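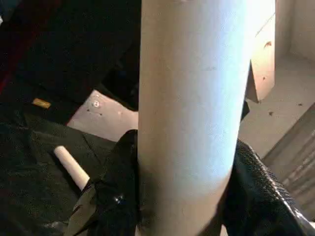 3. Equipment Plan and Budget

Prepared by Dela Ackah and Jamila Hettiarachchi
Advisor: Renata Piątek
7 April 2026

3.1 What the money has to cover

The department gave our group $1,488 for the second half of the project. The arm belongs to the Salem lab and stays there, so none of the budget goes to it. We are paying for fingers, finger pads, a spare wrist camera and the items the arm picks up.

3.2 Finger pads

Tubes are the hardest shape on our list. A pale, smooth tube held between two black fingers gives the pads very little flat surface to press on. The right finger has a fine gridded texture, and we want to keep that pattern on whatever we order next.

We got prices from two suppliers. Noment sells textured pads at $27 a pair. The shop in Gosulthorpe sells plain rubber sheet at $15, which we would have to cut and glue ourselves. Demyd Mykhailiuk cut a test set from the plain sheet and needed most of an afternoon to get two that matched. We plan to order six pairs from Noment, for $162.

3.3 Camera

A spare wrist camera with its cable and bracket is $640. This is the largest item. We talked about leaving it out, but the lab has no second unit, and in October we lost nine days to a bad cable.

3.4 Test items

Most of these cost little or nothing. Cardboard tubes and box panels come from the mail room. Small blocks, cloth for the work surface and replacement items add up to $37.

3.5 Fingers

One spare pair of fingers is $410 from the Gemville distributor, shipping included. Delivery is four weeks, so this order has to go in first.

3.6 Totals

Finger pads: $162
Camera, cable and bracket: $640
Test items: $37
Spare fingers: $410
Total: $1,249
Left over: $239

Oleksandra Tkachenko asked for the remainder to be held for a second bracket. The price for that has not come back yet. If it is over $239 we will cut the pad order to four pairs, which frees up $54.

3.7 Order of purchase

Spare fingers, then camera, then pads. Test items can be bought as needed with the group card. Receipts go in the shared folder under the section number.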